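Getting marks off a pale wooden table top

Quick one, kids are back at half three. Had a few people ask how I do mine so writing it down while the kettle's on. Works for tables, desks, sideboards, anything light with a smooth finish. Veneer mainly. If yours is oiled or waxed, stop, different job, see the other page.

What you need

Two soft cloths, old t-shirts are fine
Bowl of warm water
Washing-up liquid, a drop
Soft pencil rubber, white not pink
Bicarb, a teaspoon
Dry towel
Cotton buds for the edges

No scouring pads. No steam mop, please. Veneer is a thin skin of real wood and once you've gone through it that's it.

Before you start

Clear everything off. Everything, not shove it all to one end. Brush crumbs off with a dry cloth first, otherwise you're dragging grit about and that's where half the fine scratches come from.

Then get down low and look across the top with the light coming at you. Curtains open, or big light on. Grease shows as dull patches in the shine, rings show as a change in colour, and scratches catch when you move your head from side to side.
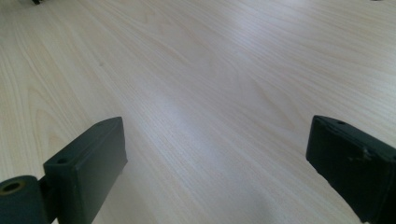 Next work out which way the grain goes. On pale wood it can be faint so look for the thin darker lines, they may run straight for a bit then open out into long flame shapes. Doesn't matter which way the table's facing, follow the lines. Every wipe from now on goes with them. Going round and round in circles is what leaves smears.

Step 1. The wash

One drop of washing-up liquid in the bowl. Wring the cloth out till it's barely damp, then wring it again. Long strokes, one end to the other, turn the cloth over, next strip. Don't let water sit, specially near the edges where it can creep under. Second cloth with plain water, same again. Towel dry right away.

Leave it ten minutes and look again. Most of the "stains" will have gone, they were only jam.

Step 2. Pen and pencil

Pencil first. White rubber, light pressure, with the grain. Brush the bits off, don't blow them, you'll spit.

Biro is harder. Tiny bit of washing-up liquid neat on a cotton bud, dab, wait a minute, wipe. Repeat. If it's fading keep going. If it's not moved after four goes leave it alone, it's got through the finish. Felt tip same method, usually comes off easier.

Step 3. White rings

Cup marks, basically damp stuck in the finish. Hairdryer on LOW, a hand's width away and keep it moving. Couple of minutes. Stop if the surface feels hot to touch. I had one off the sideboard like that, another one took three evenings. Dark rings are a different thing, the water has got into the wood itself and you won't shift those from the top.

Step 4. Sticky patches

Label glue, sellotape, whatever it is. Bicarb and a few drops of water to a soft paste, fingertip only, rub very gently, wipe off striaght away. Bicarb is slightly gritty so test it somewhere hidden first. Underside of the edge or a back corner. I've dulled a patch being impatient, it was on the Gollico desk and it still shows when the sun's on it.

Old fingernail or a plastic bank card for thick glue. Not a knife.

Step 5. Finish

Dry cloth, buff with the grain, done. I don't use spray polish on pale tops, builds up and goes yellowish. Sheila Holroyd swears by the Entili cream, haven't tried it, so ask her in the comments not me.

After that

Coasters. Damp wipe once a day after tea, proper go at it once a month. Felt pads under lamps and anything heavy. And keep it out of full sun if you can, or at least shift things about now and then or you'll get a lamp-shaped pale patch come June.

Scratches are on there own page, coming when I get a minute.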